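Two Arms and a Key Ring
Summer project report, Aug 30, 2018

What I set out to do

I wanted to teach a pair of robot arms to sort out a set of keys. I know that doesn't sound like much. My first proposal had the arms folding shirts, and my supervisor wrote "smaller!" next to it, so I went smaller, and I'm very glad I did, because keys on a chain have been quite enough to fill a summer.

The idea came from the workshop itself. Wornby is a shared workshop (you pay by the month and get a shelf, a bench and a lot of advice) and everything in it has a key. Lathe cupboard, paint store, back gate, the lot. They end up in a knot on the same hook, and whoever is first in spends a while picking them apart. I thought two arms might manage the picking apart, or at least part of it, if I kept the table tidy and the job simple.

So the aim, as I wrote it in June, was this: two arms, working together, should be able to lift a chain, hold it between them, find a key, and either hang it up or take it down. I called the whole thing Pellness, which doesn't mean anything. I needed a folder name.

The build

Most of my time went on this part, and I'd budgeted hardly any for it. The two arms stand on opposite sides of a white table and face each other, with the grippers meeting over the middle. Behind and to either side are pale grey panels, which I put up after the first week of trials. Before that the cameras could see straight through to the rest of the workshop, and every time somebody walked past with a sheet of ply the pictures I was collecting went strange. With the panels up, the background stays the same from one run to the next, and it's much nicer to work at too.

Getting the arms level with each other was fiddly. I bolted the left one down, measured across, bolted the right one down, and found I'd measured from the wrong side of the rail. Then I did it again. On the third go I cut a strip of scrap to the right length and used that as my ruler, and I'd recommend this to anyone, it's so much quicker than a tape measure!

Cables were the other headache. Each arm carries a small camera above its gripper, and the camera cable has to travel back along the arm without snagging. I bought purple ones so I could tell them from everything else under the table. My first attempt had them tied down tight all the way along, which looked very smart and then pulled a connector out the moment the wrist turned. Now there's a loop left at the camera end and another down past the elbow, and I haven't lost a connector since. It looks messier. I've stopped minding.

The wiring down below runs past slotted trunking on both sides. I'd like to go back and do it properly – some of the runs went in at the end of a long day, and I can tell which ones.

For the first trials with both arms I used a bit of thin metal chain with an orange-red clip on it. The clip gave me something bright to aim for, and the chain gave me all the trouble I could want, as it never hangs the same way twice.

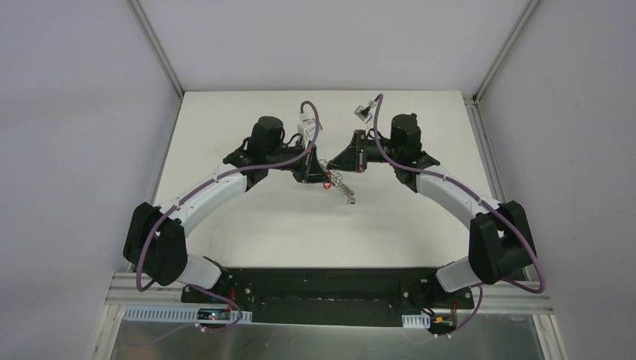
Working with chain

Chain is awful stuff for a robot. A block stays where you put it. Chain pours, bunches up, slides off a fingertip, and a tangled clump will quite happily come up with the bit you wanted or drop back without it. I steer the arms by hand to record each run, so I got to know its habits well.

What I learnt, in the order I learnt it:

Go in slowly. My early runs were far too quick, and the fingers would knock the chain along the table before closing.

Pinch near the tips. Grabbing deep in the fingers feels safer, but then the other arm can't get close enough to take over.

Let the second arm wait. I kept bringing both in together out of impatience and they'd get in each other's way. It works better if one lifts and holds, and the other comes in once the chain has stopped swinging.

Check both camera views before letting go. I dropped it so many times by trusting just the one.

I did 5 practice sessions before I kept any recordings at all. The early files are in the Pellness folder if anyone wants a laugh, but please don't train anything on them.

Moving on to keys

The next stage brought in a dark grey ring-shaped holder with a chain of little silver split rings hung around its rim, and keys with coloured tags. I chose the tags for colour first, because I wanted to be able to say "the red one" in my notes and have it mean something. Red, yellow and green all show up nicely against white. The red tag is a different sort from the other two, with a clear window and a paper insert, and it was the only one left in the drawer. I think the odd one out has helped me, as I can spot it straight away in a small picture.

The view from the wrist is what I spend most of my day looking at. You get the two black fingertips at the bottom and whatever they're pointing at beyond them, and after a while you stop noticing how peculiar it is. In the picture further on, the green and yellow tags are on the chain and the red-tagged key is lying loose on the table, off to the left of the holder.

A loose key is harder to pick up than a hanging one. It's thin and it lies flat, so the fingers have hardly anything to get under. I tried coming at the blade, which mostly pushed the key along. Going for the tag end was better, and going for the tag with the wrist turned to match its angle was better again. That last change took me two weeks to think of and an afternoon to try.
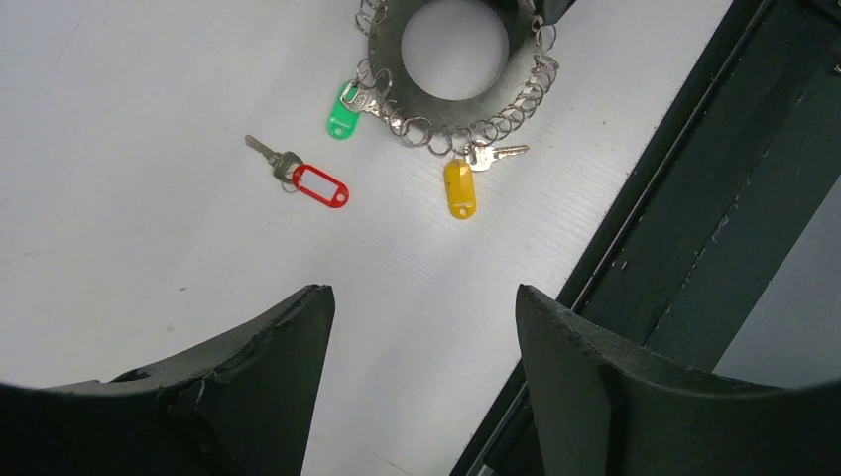 Gustia Robotics Club – Student Projects

Hanging a key back up is where I got stuck, and I'd rather say so plainly than dress it up. Split rings are stiff and small, and opening one with a pair of rubbery-minded robot fingers is beyond me for now. I ended up splitting the task into 2 halves. Taking a key away from the chain and setting it down is one, and bringing a loose key over to the holder and laying it against the rim is the other. Threading it on is left for whoever takes this up next (possibly me).

How it went

By the end I had a routine I could repeat. On my last full day I ran the loose key task with the red tag 7 times and got it to the holder on 5 of them. One miss was a bad grip and the other was me bumping the table with my hip, and I've counted it anyway. The chain lift with both arms is less reliable, and I didn't record it in a way that lets me give a fair score. I should have kept a proper tally from the start. I was enjoying myself and I forgot.

The playback side, where the arms repeat a recorded run without me steering, only works if everything starts in the same spot. Shift the key by a finger's width and the gripper closes on air. I'd hoped to have something cleverer by now, using the camera pictures to correct the path, and I have got as far as finding the coloured tags in a still picture. Joining that up to the movement is the next job.

What I'd change

I'd put the side panels up on day one. I'd label both ends of every cable, and I'd do it before plugging them in. I'd also ask for help sooner – the evening group at Wornby sorted out a wrist fault in ten minutes that I'd been quietly fighting for days.

The table surface needs a think as well. White is lovely for the coloured tags and not so good for silver keys, which catch the light and fade into it at certain angles. A dull mid-grey mat might suit both, and I've got an offcut to try.

Thanks

The Sarkar fund paid for the cables, the panels and my bench fees, and I'm very grateful. Thank you as well to everyone at the workshop who lent me a key and didn't ask when they'd get it back. They're all on the hook again now, in a knot.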